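Teaching by demonstration (robotics)

Also called: programming by demonstration, learning from demonstration, imitation learning (not quite the same thing, see Terms)

Teaching by demonstration is a way of getting a robot to do a task by showing it the task instead of writing out each motion in code. A person moves the arm, or moves some other thing that the arm copies, and the motion is recorded. The recording is then played back or used to train a control program. Used for pick and place, sorting, folding, kitchen chores, light assembly.

Terms

Programming by demonstration is the older name, mostly factory use. Learning from demonstration covers anything where the robot ends up with a rule that goes past the exact motion shown. Imitation learning is the usual word when the rule is a neural network trained on recordings. Many writers mix all three. One recording of one try at a task is called a demonstration or an episode. The person giving it is the operator, teacher or demonstrator.

Background

Early painting and welding robots were led through a path by a worker holding the tool end, and the joint positions went onto tape. Playback only. If the part was moved, the robot missed it. Later came the teach pendant, a handheld box with buttons, slower but more exact. Cameras made the next step possible: record what the robot sees along with how it moves, then fit a model from one to the other.

Methods

Hand guiding. Also kinesthetic teaching. Motors go limp or nearly so, operator holds the arm and pushes it through the job. Cheap, no extra gear, easy to pick up. Drawbacks: hands and sleeves get into the camera view, and two arms at once is hard for one person. Heavy arms are tiring even with gravity compensation on.

Leader and follower. A second arm, often small and light, is moved by hand and the working arm copies it joint by joint. Keeps the operator out of the way. Costs more. Force feel is poor unless the leader has motors of it's own.

Remote control by handset. VR controllers, a 3D mouse, a gamepad. The hand pose is turned into a gripper pose and the arm solves for its joints. Works from across the room or another building. Delay is the main complaint.

Handheld gripper. The operator carries a gripper with a camera on it and no robot is there at all. Fast collection. Positions have to be worked out from video afterward and some motions turn out to be ones the real arm can't reach.

Cameras

Most setups use a camera on the wrist, one or more fixed ones, or both. The wrist view stays close to the fingers, so small errors at the grasp show up well, and it moves with the arm, so it does not care much where the base is bolted. Its weak point is everything outside the close view. A held object can also block a good part of it. Fixed cameras see the whole table but lose the last inch when the gripper gets in the way.

Backgrounds matter more than new users expect. A wrist camera tilted up takes in the room, people included, and a model trained in one room may lean on that. Common fixes are more rooms, more lighting, random crops.

Views from a wrist camera over a white table: 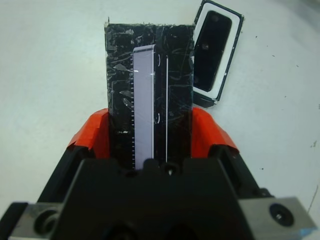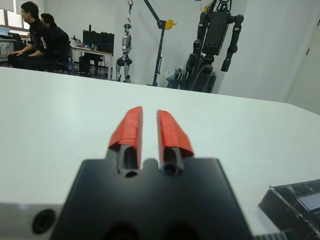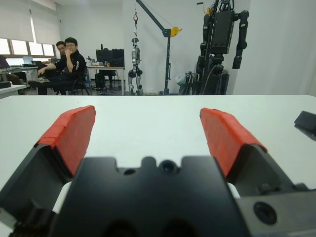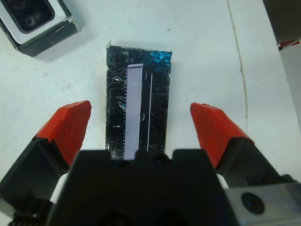 Grippers and finger covers

Two-finger parallel grippers are the most common by far. One number for opening width, easy to record, easy to map to a trigger or a squeeze handle. Hands with many fingers are used in research, but need a glove or hand tracking and the data is noisier.

Bare metal or printed plastic fingers slip. Tape, rubber and silicone sleeves are all used to add grip. Worn covers should be swapped between sessions and not during one, as the look and the friction both change. Bright covers are sometimes picked so the finger tips are easy to find in the video.

Recording a session

Typical order, details vary by lab:

Home the arm. Check cameras are live and clocks agree.
Place the object, start pose changed a bit each time.
Start recording, do the task at an even pace, stop.
Mark good or bad right away. Later on is too late, people forget.
Reset the table.

Dilani Akanda's handbook for the Nirnum teaching kit sets a block of 70 episodes before a break and says quality drops off past that. Operators at Flakside, a contract data shop, work in blocks of 83, a figure left over from an old disk limit acording to Tanvir Begum, who ran the floor there. Neither number has been tested against the other.

Bad episodes are kept by some groups and thrown out by others. A drop followed by a clean regrasp is often worth keeping, it shows the model how to recover. Long pauses are usually trimmed, else the robot learns to sit still.

How many demonstrations

Depends on the task. The Fasitz drawer task, one arm, one handle, was learned from 108 episodes in the first release. Soft things like cloth and cable take far more. Variety counts for more than the raw number, and a big set made by one operator in one spot can do worse than a small mixed one.

Known problems

Drift. A small error puts the robot somewhere the teacher never went, then the next error is bigger. Called compounding error. Helped by corrections, where the operator takes over in mid run and the takeover is added to the data.

Mixed styles. Two operators go around an obstacle on opposite sides, a simple model averages them and goes straight into it. Newer models that predict a spread of possible motions handle this better.

Hidden knowledge. The operator can see or hear something the robot's cameras can't. Akanda recommends that operators work from the camera feeds only, at least for the first 4 episodes of each block. Unpopular, slows people down.

Speed. Remote operators move slower than bare hands and the robot ends up slow too. Playback can be sped up but contact gets rough.

The Kalinowski split

A way of dividing recordings for testing, by operator and not by episode. All of one person's episodes are held out, so the score shows how the model copes with a style it has not seen. Scores come out lower than with a random split and the two should not be compared. Older papers often don't say which one was used.

See also: teach pendant, gravity compensation, behavior cloning, end effector, hand-eye calibration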